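Are the Fundach foam finger pads worth it for small glossy parts?

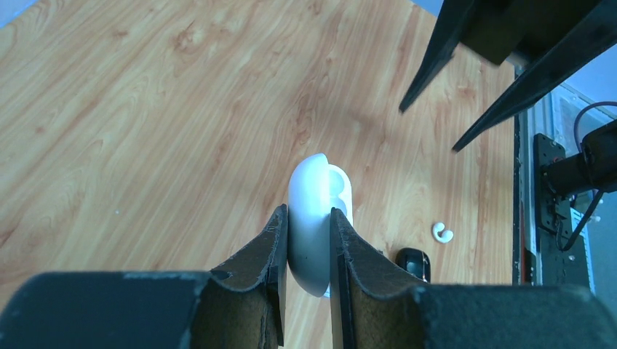
Gripper holding an earbud case, wrist camera view

Hi all! We have a two-arm bench setup in our little repair shop, and I've been trying to teach it to sort earbuds and their charging cases. The cases are slick and rounded, and I go back and forth on how hard to squeeze. My pads look pretty scuffed along the rims by now, so I'm thinking of ordering the Fundach refill kit – it's 26 dollars for a set. Has anyone run it for a while? I'd also love to hear whether the Pultholm silicone ones hold a curved case any better. Thanks so much for reading all this!
posted by stetico_bench

I've been on the Fundach pads since August and I like them a lot. I get 400 picks or so before the edges start to go, and mine still grip fine after that, they just look sad. Wipe them with a barely damp cloth at the end of the day and let them dry overnight. For cases I close slowly and stop as soon as the pad starts to give. If you grab lower down you'll have more pad touching the flat sides, and the dome can stick up as much as it wants. The loose earbuds are another story, and I'd slow the arm way down for those (I still drop a few, so don't feel bad!).
posted by Issa

silicone is great until it gets dusty, then it's like holding soap. mine cost 95 for the pair and I went back to foam after 3 weeks
posted by gripandgrumble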